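**Week four: drawing a place to scale**

Last time we paced out the yard behind Kasow Hall and everybody came back with a different number, so today I want to get those numbers onto paper before we argue about them any more.

I'm using 1:2000 for everything in this handout. One unit on paper stands for 2000 of the same unit on the ground, which sounds dry until you work one out. A wall 40 meters long becomes a line 2 centimeters long. I still do that one on my fingers, so please don't be shy about writing the steps down!

Things I'd like you to do before you draw:

- Pick your north and mark it. Prikasley maps from the old survey put it on the left, and I've been caught by that more than once.
- Write the scale in words *and* draw a scale bar (photocopiers shrink things, and the bar shrinks too).
- Decide what you're leaving out. I skip trees unless I need one as a landmark.

Aarne Peltonen's chapter on field sketches is the reading. Skip the part on slopes for now — we'll get there in May.

For the final drawing, put a grid under your plan and work one square at a time, starting from the longest straight edge you've got. I like a grid I can barely see, because heavy lines fight with the pencil and you end up tracing the wrong one. The pale sheet on the white table in the photo has lines as faint as I'd want. Bring your plan with the pacing notes clipped to the back, messy ones included. 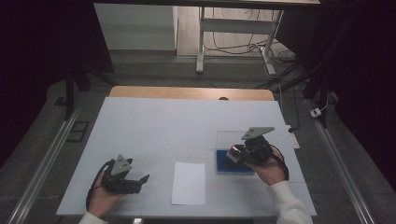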